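9 January 2018
By the Herngate workshop blog

Part 3: Fitting the filter under the sink and getting it running

Right, so by now you've got the Pelletier filter out of its box, you've read the bit about which way up it goes, and you've cleared all the bottles and old sponges out of the cupboard. Good! This is the part where water gets involved, so put an old towel down before you do anything else.

1. Turn off the cold water. Mine has a little lever on the pipe under the basin, but if yours hasn't got one you'll need the main stop tap (under the stairs in our house, and stiff as anything).

2. Open the cold tap and let it run until it stops. Leave it open.

3. Put a bowl under the joint where the flexible hose meets the supply pipe, then undo the nut. You'll get a cupful of water out of it, possibly more.

4. Screw the T-piece on where the hose was, with the rubber washer sitting flat inside. Hand tight first, then a quarter turn with the spanner.

CAUTION: Please don't lean on that spanner. The washer does the sealing, and I split one on my first go by being far too keen.

5. Put the old hose back on the top of the T-piece. Same again — hand tight, quarter turn.

6. Fix the bracket to the side wall of the cupboard with the 2 short screws. Leave a good hand's width underneath, or you'll never get the cartridge out when it needs changing. 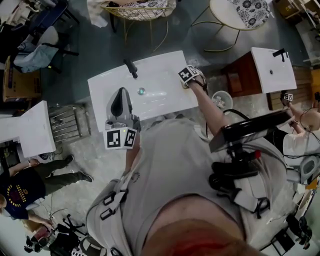 7. Push the blue tube into the side of the T-piece until you feel it go past the second bit of resistance. Give it a tug. If it comes out, it wasn't in, so trim the end square and try again.

8. Run the other end of the tube to the side of the filter marked IN. I know, I know, but I've done it backwards and it took me an entire evening to work out why I was only getting a dribble.

NOTE: If you bought the Gidamard adaptor, it goes between the tube and the filter, with the arrow pointing towards the filter. People with the older Gaka fittings will need to wrap the thread in PTFE tape as well. Go clockwise, looking at the end of the thread, or it'll bunch up as you screw it in.

9. Close the tap, then turn the water back on slowly. Get down there with a torch and a bit of dry kitchen roll and dab every joint. Kitchen roll shows up a weep long before your eyes do.

10. Run the filter for 3 minutes and throw that water away (the houseplants can have it). It may come out grey to begin with — it's carbon dust and it clears.

CAUTION: Cold water only. Never connect it to the hot side.

Check the joints again before bed, and once more in the morning. The cartridge is good for 500 litres, so write the date you fitted it on a bit of masking tape and stick it inside the cupboard door. Changing it is covered in Part 4.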